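Chopsticks, Baskets and Tablecloths: Your Questions

Most of what gets sold for keeping chopsticks tidy is solving a problem you may not have. We run the Grenside kitchen pages and get asked about this a lot, so the answers are collected on one page.

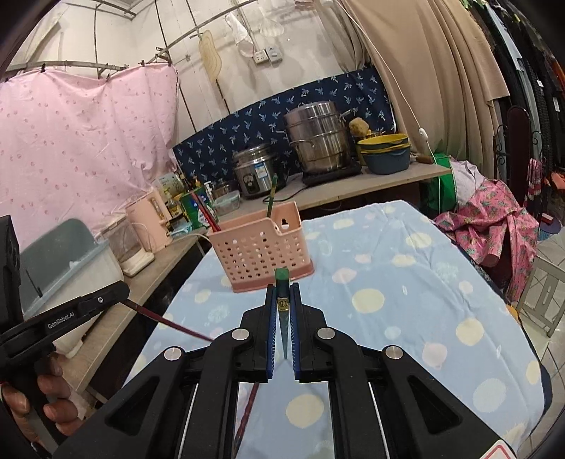 Do I need a special holder for chopsticks?

Probably not. A plain plastic basket with holes in it does the job for very little money. We have tried the Flultano upright caddy, which costs 11 dollars, and we can't say what the extra money buys except a heavier base.

Is sorting by color worth the bother?

Red in one corner, green in the other. It looks fussy, and for a household of two it is. With 6 people at the table and sets that don't match in length, it does save some hunting. We wouldn't go past two colors. People who tell you they keep five colors sorted are describing the first week.

Do the holes really help with drying?

They help if air can get to them. Push the basket flat against a wall, or line it with a paper towel, and you have lost most of the benefit. We would still dry everything with a cloth first, whatever the packaging says.

Which end goes up?

Opinions differ and some of them are strong. We put the narrow end down, so nobody's fingers touch the part that goes in the mouth. The fancy end is easier to spot that way too. The drawback is that the tips sit in whatever has collected at the bottom, so wash the basket. Once a week is enough for us, usually Saturday.

Are the ones with gold bands dishwasher safe?

Check the packet, and then be a little suspicious of the packet. Metallic decoration tends to wear, and "dishwasher safe" can mean the stick survives while the pattern doesn't. We wash ours by hand.

Can I hang the basket up?

If it has a keyhole-shaped opening at the back, you can try it on a screw. Load it lightly to begin with. The stick-on hooks from Banel gave up on our tiles after 3 days, and we have not been back for more.

Does a polka-dot tablecloth hide stains?

Less than you'd hope. Pale spots on light blue are cheerful, but soy sauce is brown and lands between the dots.

Is the 48-piece Tahiri set good value?

Only if you can name the people who will be using them. Odd sticks go missing from a big set just as fast, and the rest take up room in a drawer.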